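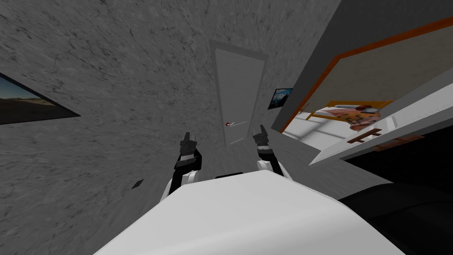 Figure 2. Simulated home used for the door trials, seen over the robot's own body.

4.2 What the pass mark leaves out

Most guidance on home robots now asks for a simulated trial before a machine is let near a real door, and the Serka checklist is the one we were told to follow. It sets a pass mark of 75 percent over 310 runs. We have no quarrel with the number of runs. Our doubt is about what counts as a run. The checklist calls for "a clear approach to the door" and says nothing about the state the robot is in when the approach begins. In Figure 2 both grippers are raised and slightly open, and the view is tilted so far that the door leans to the right. A strict reader could throw this start out. A relaxed one could keep it, and the checklist would back either of them. The lever handle, with its small red knob, is in view, and the text seems to ask for little more than that.

We put the question to the Budel group, who wrote the scoring annex. Their answer was that tilted starts are "at the discretion of the tester." We find this hard to accept in a document that claims to make results comparable between labs. Dagdag (Trinidad Dagdag, who scored our August runs) kept such starts; the Samonte lab dropped them. Both labs reported full compliance.

A second gap concerns the rooms themselves. The checklist requires "realistic household surroundings" and offers no test for them. Our simulated home has a bed with pillows in the room beyond an orange doorway, and a marble-like wall next to the door. Whether any of this makes a trial more realistic is an open question - we suspect it mostly makes the figures look better. The Suvex template has the same weakness, in longer sentences.

Until the wording is fixed, we suggest 3 changes:

(a) state the largest camera tilt allowed at the start of a run;
(b) report dropped runs next to the pass rate, with the cause;
(c) remove "realistic" or define it.

None of these needs new equipment. Item (b) would have exposed the difference between the two labs on the first page of either report.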